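4. Shop-floor trials: board handling and desktop servicing

4.1 Why these chores

Most claims about machines taking over bench work lean on picking and dropping. Pick a block, drop a block. We wanted chores a repair shop would pay for: lifting a long narrow circuit board out of its clips, seating it again, getting into an open desktop computer and working near the memory slots. Small parts, tight gaps, easy to break. Same kind of care a person needs at home to change a battery door or reseat a shelf pin, so we think the results say something about housework too, though less than we'd hoped when the project began in May.

Budik supplied the task list. Vurner ran the trials. Neither group saw the other's scoring until the end.

4.2 Setup

Gray plastic plate with raised holders and clips, sitting on an aluminum frame. Computer case goes next to it, on its side, open. Arm comes in from over the top. One camera at the wrist, one fixed view of the whole bench. The wrist view matters most for the board task: the fingers are narrow, the clips are narrow, and a small error in angle puts the tip on a component instead of the edge.
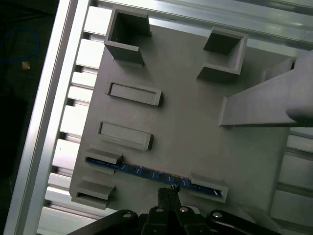
Clip tension was the first thing we got wrong. Early clips gripped too hard and the arm would drag the whole board sideways before it let go. Looser clips fixed that but then seating got sloppy, and a board that looks seated from the wrist can still be sitting high at one end. We settled on a middle value and left it alone for all the counted trials. A person doing the same job feels the board drop in. The arm has to look, and the view is worst right when the fingers are closest.

4.3 Results

We ran 281 counted trials across both chores. Board lifting was the good news, with 90 percent of attempts finishing with no help. Reseating did worse, and nearly all the misses came from the far end of the board riding up on its clip. Desktop work was the weakest. In 11 trials the operator hit stop before contact because a cable lay across the path. We count these as failures. An earlier draft left them out and that was a mistake, a shop can't leave them out.

Time is the other problem. Operators gave the arm 30 seconds per memory module and it used most of that lining up. Marama McKinnon did the same step by hand for comparison and never needed a second try on any module. She also moved wires out of the way without thinking about it, with the back of her other hand. We have no second arm and no policy for that. Wires were left where they fell between trials, on purpose, to keep the task close to what comes in the door at a repair counter.

Depth of the case hurts as well. The walls limit how the wrist can tilt, and with the power leads bunched on one side there are poses that reach the slot but cant be reached from anywhere safe. Planning around the walls was fine. Planning around soft wires was not, they move.
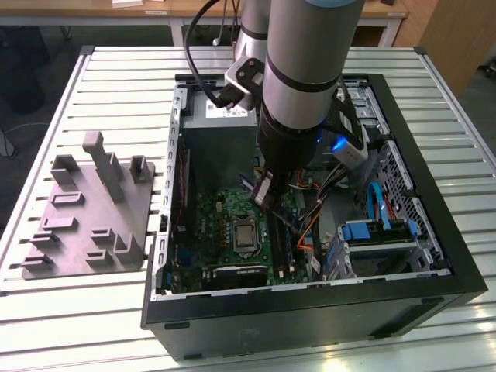
Bevan Ruddock objected to this reading when the section went round for comment. In his view the stop rule was too strict, a technician brushes past cables all day and nothing comes of it, and a rule like that will make any arm look worse than it is. He would rerun the desktop chore with light contact allowed and score damage only. Flynn Kerslake disagreed: light contact is fine until a connector is half out, and then the fault shows up a week later on somebody's desk.

We kept the strict rule for this paper. A rerun with light contact is planned, with force limits taken from McKinnon's hand trials, and teh scoring sheet has been changed to log contact and damage in separate columns.

4.4 Limits

One plate design, one style of case, one arm. Lighting held steady, which a home would not give you. No trial asked the arm to find a screw, deal with dust, or decide if a part was bad in the first place. Nikau Rakena's point about chore length also stands: each trial is a single step, and a service job strings a lot of them together. At our success rates the string breaks early. Long-sequence trials are left to section 6.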